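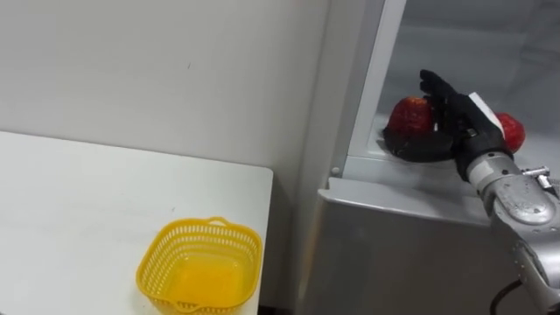

Figure 1. Gloved hand at the strawberry dish, fridge door open, yellow basket on the table.

3. Working rules used in the trials

Our project compared two sets of rules for running a robot arm in a shared kitchen space at the Girnham building. The first set was the one we inherited from the Trelska project. The second was our own, written in April after the pilot runs. We did 428 runs in all.

The Trelska rules dealt mostly with keeping people away from the arm. They said little about food. We added the following:

Glove. The hand wears a clean glove for any run with food. A torn glove ends the session.

Food. Anything the hand has touched is counted as waste — it does not go back into a fridge used by people.

Door. The fridge door is opened fully before the arm is powered. No one reaches into the fridge while the arm is live.

Basket. The basket is emptied before each run and set down near the table corner, so that the start position is the same for both rule sets.

Stop button. One person holds it and has no other job. We changed over every 12 runs.

The door rule was broken most often, usually when a berry rolled and someone went in after it. We logged 2 such cases under our own rules and more than that under the Trelska set, but the Trelska runs came first and we were less practised then, so the comparison is weak.

The Barrera checklist, which we looked at for wording, asks for a full clean of the hand after each item. We found this too slow for soft fruit trials and cleaned between sessions instead. A later group should test whether that is good enough.

Run logs are kept in the Gota folder with the signed rule sheets.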